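Bremedis household handling project
Progress report to Vakel, second period
Prepared by Hajnalka Szénási, Meltutbridge
Sep 25, 2018

Work done in this period

The main job since the last report was to choose the finger set for the hand-held grippers. We had three candidates: the hard grey fingers the grippers came with, a soft rubber pair cast for us by Kovács, and the flat yellow plastic pair that Miklós Barta drew up in the spring. All three fit the same mounting, so the housing, the cameras and the indicator light stayed the same throughout and only the fingers were changed.

We agreed with you in the plan to test on cloth first. Cloth is the hardest thing on the task list and it makes up most of the home visits. The target was 400 grasps for each finger set, spread over four homes, with the same two people doing the handling. Kamran Mirzaei and Imre Szénási did all of it. We reached the target for the grey and the yellow fingers. The rubber pair stopped short of it, for reasons given further down.

Handling was done in bedrooms and living rooms as we found them. We asked families not to tidy up for us. Each session covered picking up single garments, pulling one garment out from under another, and laying things to one side. Pulling from underneath is where the finger sets differ most. A finger that is too thick lifts the upper garment along with the lower one, and a finger that is too smooth lets the lower one slide back.

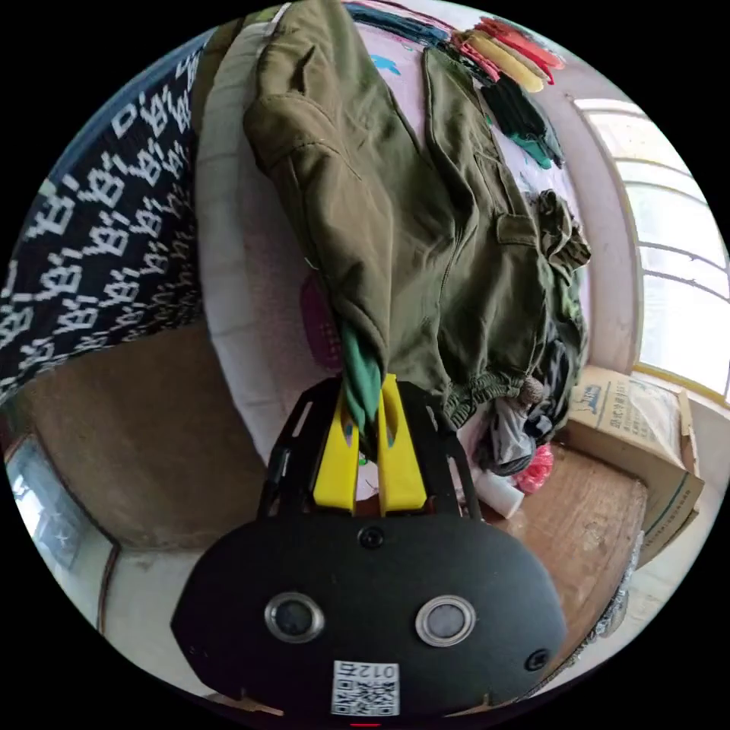
Yellow fingers, unit 012: green cloth gripped beneath a larger olive-green garment.

The yellow fingers did best on this task. They narrow towards the tips, so they go in under a heavy garment without much pushing, and the flat faces hold a twisted bundle of cloth well enough to pull on it. Kamran's notes put the failed pulls mostly down to seams and elastic, where the upper garment caught on the lower one. We do not think any finger shape will cure that.

The grey fingers were reliable on thick items such as towels and jackets, and poor on thin cotton. Imre had to take a second grip on most T-shirts. They are also the heaviest of the three, and both handlers complained of a sore wrist after a long session.

The rubber fingers gave the firmest hold of all on a single layer. They also picked up lint very quickly, and after that the hold got worse until they were washed. One of the pair split at the base in the third home and we had no spare. Kovács have offered to cast another pair in a harder mix. I have asked them to wait until you have seen this report.

Cameras

We compared two lens settings on the housing. The wide setting keeps both fingertips in view along with most of the bed or table, but objects near the edges are badly bent. The narrow setting gives a cleaner picture and loses the fingertips when the gripper is close to the cloth. Vilmos Csizmadia, who does the tracking, prefers the wide setting and can correct most of the bending afterwards. We have kept to it for all recordings from the second home onwards.

Bright windows are still a problem. When a handler faces one, the outside goes white and the tracking loses some of its fixed points. Vilmos has set a lower exposure limit, which helps by day but makes the evening recordings grainy. He would like the units to switch between two limits on their own. That means a small change to the controller and we have not started it.

Controller

The new controller board has been in use in two units since August. It starts faster and it no longer drops the first seconds of a recording. The indicator light can still be hard to see while both hands are busy, and Kamran asked for a short beep as well. Miklós has added this to the next batch.

Recordings

We hold about 4000 usable clips. Those from the first home are being checked again because the clock on one unit was wrong for a whole day. We expect to keep most of them, but I have not included them in that figure.

Spending

We are under budget on travel, as three of the four homes were close by. We are slightly over on parts, owing to the rubber fingers and a replacement lens. I would like to move the travel money across to parts and need your written agreement for that.

Next period

Subject to your approval, we will fit the yellow fingers to all units and order 100 pairs, enough for the kitchen visits and for wear. Miklós wants to thicken the base by a small amount before the order goes out, and this will not change the tips. Kitchen visits start in November. They will cover packets, lids and cutlery, and we will repeat a short set of cloth grasps in each home so that the results can be set beside these.

Two things are needed from Vakel: a decision on the second rubber pair, and the agreement on parts money mentioned above. The full grasp tables are in the annex, sorted by home and by handler.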